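Kivcombe practice reviews its care for worn and broken teeth
2020-09-10

The Morrison Dental Practice in Kivcombe reopened for routine treatment in July, and its principal dentist, Mirko Cocco, has spent much of the summer seeing patients whose crowns and fillings could not be attended to in the spring.

"We had 414 people on the list when the doors opened," he said. "Those in pain were seen first, and then anyone with a temporary crown. A temporary is meant to last a few weeks. Several had been in place for four months."

Mr Cocco has worked at the practice for 17 years. He said that tooth grinding is now among the most frequent complaints raised at check-ups, and that many patients do not know they grind until a tooth chips. Where the damage is slight, the practice prefers to smooth the edge and fit a night guard. "I would sooner keep a patient's own enamel than cover it," he said. "A crown is a sound treatment, but it cannot be undone."

Asked about cost, he was direct. Work on several teeth may come to more than 2,000 pounds, and a written estimate is given before any treatment begins. Payment may be spread over 12 months.

Patients are asked to attend alone where possible and to wait outside until called. Appointments remain longer than before – the surgery must be cleaned and aired between visits. Mr Cocco expects evening sessions to resume once a second hygienist has joined the practice.

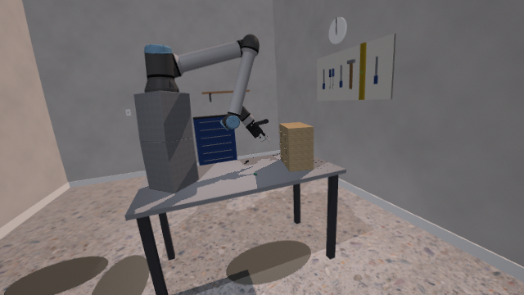 Computer-rendered view of a robot arm on a pedestal beside a table.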